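Caltent Rooms: simulated pick-and-place examples

Shares 7 | Comments 2

Caltent Rooms is a set of simulated manipulation episodes for training and testing policies that work from a wrist view. It was put together by Dima Azar for the Brarton project. This file covers the release of 28/02/2018 and replaces the notes that went out with the November preview.

## Contents

The release holds 2039 episodes. Each one has its own folder with:

- the wrist view as numbered PNG files
- joint positions and gripper opening, one row per step, in `state.csv`
- the commanded action for the same step in `action.csv`
- a plain text instruction in `task.txt`

Rows in the two CSV files line up with the image numbers. If a folder has one more image than rows, ignore the last image. That comes from how the recorder shuts down and we haven't fixed it.

## How the episodes were gathered

Operators drove the simulated arm with a hand controller through the Nartey interface. Before each episode the simulator picked objects, surface materials, wall and floor tiles and lighting from a list. Materials are assigned independently, so a ball and the slab under it may come out with much the same finish. We left those cases in. A policy that finds objects by colour alone will have trouble with them.

Operators were told to finish the task at a normal pace and not to tidy up their path afterwards. Pauses and second tries at a grasp are kept. Episodes where the simulator crashed were dropped.

## Splits

There are two splits, `train` and `held_out`. Rooms in `held_out` use furniture layouts that do not appear in `train`, although tile patterns and pictures on the walls are shared between them. Please don't tune on `held_out`.

## Known problems

- Objects are low in polygon count and round ones show flat facets.
- Some wrist views are dim. No brightness correction has been applied.
- The wrist view sometimes points at a wall, with no work surface in it. These steps are not labelled, and a filter on arm pose will catch most of them.
- Contact forces are not recorded.

The Oltus loader reads the folders directly. Older copies of it expect `actions.csv`, so update the loader or rename the file.

## Sample wrist views 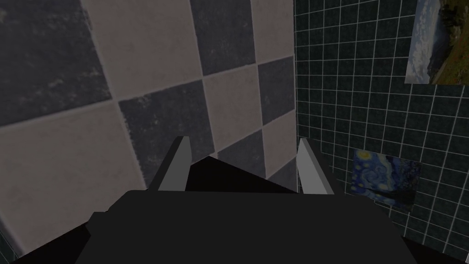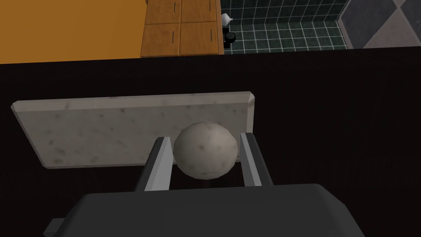 Wrist views from Caltent Rooms. First: fingers open, facing tiled walls. Second: speckled ball between the fingers, marble-textured slab behind.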